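Collecting sim demos for the sink tasks, part 2

The Clarnus set now stands at 159 recorded episodes, of which I kept 122. The rest failed replay.
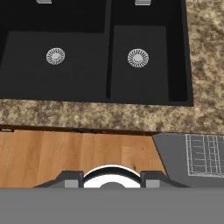

Replay is the only filter I trust. I load the saved start state, push the logged actions back through the simulator, and check that the success flag fires. Contact-heavy episodes diverge most, and a double-basin sink gives you plenty of contact. Dropping the physics step size helped, at the cost of slower recording.

Two notes on the wrist view. Dark sinks render with very little contrast on the inner walls, so I now randomize light intensity per episode. I also stopped cropping the gripper out of the image. The policy trained on cropped frames was worse at judging when to close the fingers.

Storage is one file per episode, with actions and images kept separate — Traneck reads the actions without decoding any video.

Still to do: 100 more episodes in the Mulcahy kitchen layout, with start poses spread wider. Mine cluster near the counter edge, and the policy has learned that too well.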